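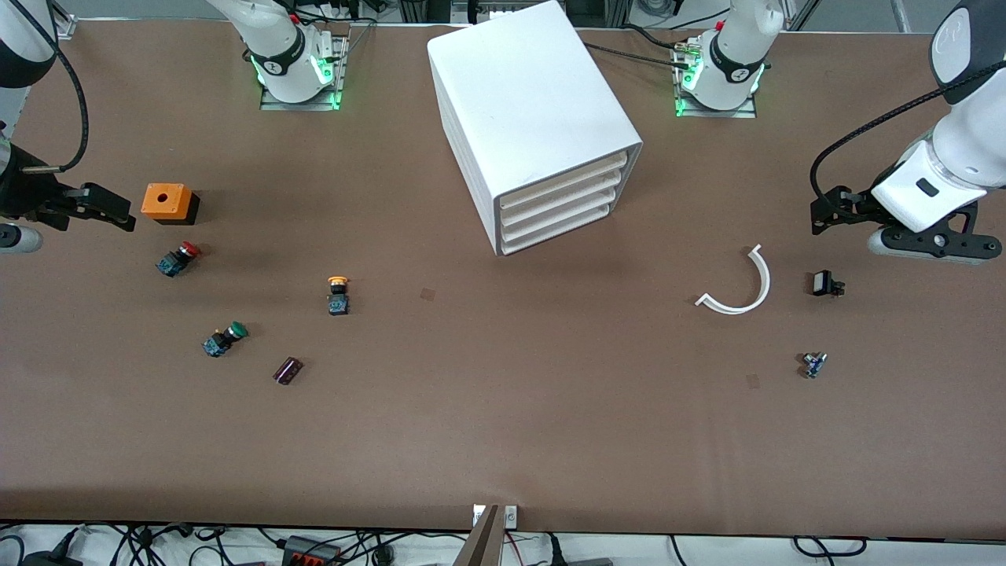

Page last changed: 18 April 2026

Sorting push buttons and small control parts into a drawer cabinet

Panel push buttons tend to collect on the bench during a rebuild. A four-drawer plastic cabinet holds the stock of a small workshop if the parts are grouped before anything goes into a drawer. The method below is the one used on the Vekstead benches.

Clear and lay out

Spread everything on a flat tabletop with space between the pieces. Do not sort from a heap. Keep red, yellow and green buttons separate from the start, and put mushroom heads apart from flat caps even when the color matches. Leave each cap on its switch body at this stage. A button lying on its side shows its switch block, and that is the easiest position for reading the terminal markings.

Turn the cabinet at an angle to the table edge so that the drawers open toward your working hand. Check that the top drawer can come out fully without hitting anything.

Check before storing

Press each button 6 times. The travel should be even and the return complete. A latching mushroom head must be released before storage; left pressed in, it keeps the spring loaded.

Test the contacts with a meter. Normally open contacts should read open at rest and closed when pressed, and normally closed contacts the reverse. Mark the result on a strip of tape on the body, not on the cap. Solvent used to clean ink off a cap will dull the color.

Wipe the bodies with a dry cloth. Do not oil the plungers.

Drawer order

Top drawer: complete buttons, cap and body together, by color.
Second drawer: spare caps, locking rings and gaskets.
Third drawer: loose switch blocks and small cylindrical parts.
Bottom drawer: button enclosures with a round hole in the top, if they fit, and anything heavy.

Enclosures too tall for the drawer go on the shelf with their base fitted. Store the base screws inside, in a bag. A Gromdale enclosure takes four screws of one length; the older Gisler type takes two long and two short, and mixing them will crack the corner posts.

Very small parts

Parts under 13 mm should not go into a drawer loose. They work their way behind the runner and jam it. Use lidded pots or resealable bags, one type to a bag. Black parts disappear on a dark top, so put down a sheet of white paper before opening the bag.

Curved covers and trim pieces should be stored flat. Standing on end under load, thin plastic takes a set within a summer.

Labels

Label the drawer front and the inside of the drawer. We use Prastent 200 tape, which peels off polypropylene cleanly if warmed first. Write the thread or hole size before the color. Black on white is readable under any lamp.

Stock limit

The cabinet is rated at 100 small parts per drawer. Ours is checked every June, and untested items are either put on the meter or scrapped. Damaged caps are kept only if the locking ring is sound.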